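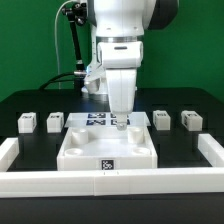

검은 탁자 위로 내려온 흰색 로봇 팔

시드비, 산장을 잇는 도보 여행 '카무스 길' 8월 첫 출발

안녕하세요, 도보 여행사 시드비에서 노선을 짜는 미나미 야에예요. 보도자료라면 좀 딱딱해야 할 것 같은데, 워낙 오래 기다린 소식이라 그냥 제 말투로 쓸게요. 드디어 카무스 길 예약을 받습니다!

전체 길이는 186km, 가장 높은 곳은 해발 2652m 고개예요. 저는 이 고개를 세 번 넘었는데 두 번은 안개 때문에 발끝만 보고 걸었어요. 세 번째에야 능선이 쫙 열리더라고요. 그날 먹은 주먹밥 맛은 아직도 기억나요.
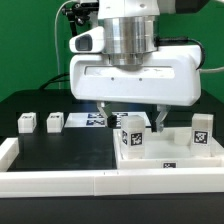 걷는 속도는 느긋하게 잡았습니다. 아침 7시에 산장을 나서서 점심은 길에서 먹고, 해가 기울기 전에 다음 산장에 들어가요. 큰 짐은 차로 먼저 보내 드리니까 작은 배낭 하나면 됩니다(우비는 꼭 배낭에 넣으세요, 제발요). 고개를 넘는 이틀만은 찻길이 없어서 갈아입을 옷까지 직접 메야 해요. 길잡이는 이 산에서 오래 일한 기노시타 이사무 씨가 맡습니다. 말수는 적은데 샘물 있는 자리는 죄다 알고 계세요.

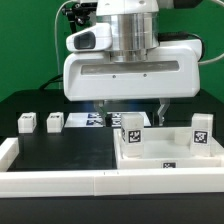 예약과 준비물

올해 정원은 모두 80명이고, 출발은 매주 금요일이에요. 참가비에는 산장 숙박과 아침저녁 식사, 짐 운반이 들어 있습니다. 점심 도시락은 전날 저녁에 산장에서 따로 주문하시면 돼요. 등산화는 새것 말고 발에 익은 걸로 신고 오세요. 스틱은 출발지인 파타리 마을 사무소에서 빌려 드립니다. 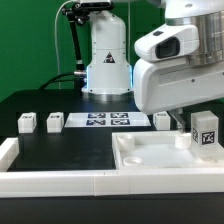
갈림길 표지도 이번에 싹 손봤어요. 예전 표지는 글자가 너무 작아서 저도 한 번 엉뚱한 골짜기로 내려간 적이 있거든요. 새 표지 중에 낙석 구간을 알리는 것은 위 사진의 흰 기둥 앞면에 붙은 경고 스티커처럼 흑백 삼각형이에요. 그 모양이 보이면 사진 찍느라 멈추지 마시고 앞사람과 간격을 두고 지나가 주세요. 일반 방향 표지는 노란 화살표입니다.

취재를 원하시는 기자분은 시드비 홍보 담당 모리카와 하쓰에 앞으로 연락 주세요. 하루짜리 동행 취재도 되고, 원하시면 저도 같이 걸을게요. 산장 방이 넉넉하지 않으니 날짜는 미리 알려 주시면 좋겠습니다.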